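Colour Contrast and Portion Size in Shared Student Kitchens

Group report, second draft
Hnat Bilyk, Orysia Tymoshchuk, Aqeel Dhanial

1. Purpose

The project examined whether the colour of a dinner plate affects how much food people serve themselves. Earlier reading suggested that low contrast between food and plate leads to larger serves. We wanted to test this with ordinary meals, in the kitchen at Nadevham, using food the residents were already cooking.

2. Method

Residents who agreed to take part served themselves rice or pasta from a common pot. Each serve was weighed on a kitchen scale before eating. A total of 484 serves were recorded between 5 pm and 8 pm. Plate colour was changed each Friday. Sauce was added after weighing - this was not done in the pilot, and the pilot data were dropped. 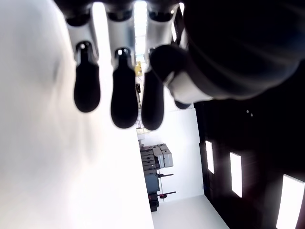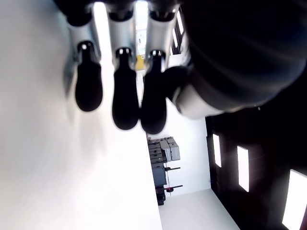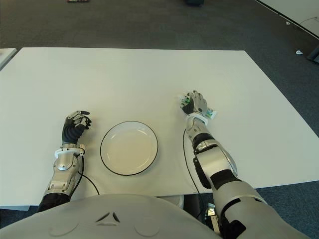

Contrast was treated as two separate variables: food against plate, and plate against table. The second is often left out of home studies. A white plate on a white table has little to mark its outline apart from the rim, and a thin black rim like the one on the plate shown restores an edge without changing the colour behind the food. We therefore coded rimmed and plain plates separately. Rim width was measured with a ruler and recorded in millimetres.

3. Results

Plain white plates gave the largest mean serve of rice. The mean for dark blue plates was 36 grams lower. Rimmed white plates fell between the two, closer to the plain ones. Pasta with no sauce followed the same order, but the differences were smaller and varied more from week to week.

4. Limits

Residents could see the scale, which may have reduced all serves. Appetite was not recorded. Plates differed slightly in diameter, and we did not correct for this. Horacio Olivares suggested repeating the rice trial with one plate size only, and a revised recording sheet is attached as Appendix B.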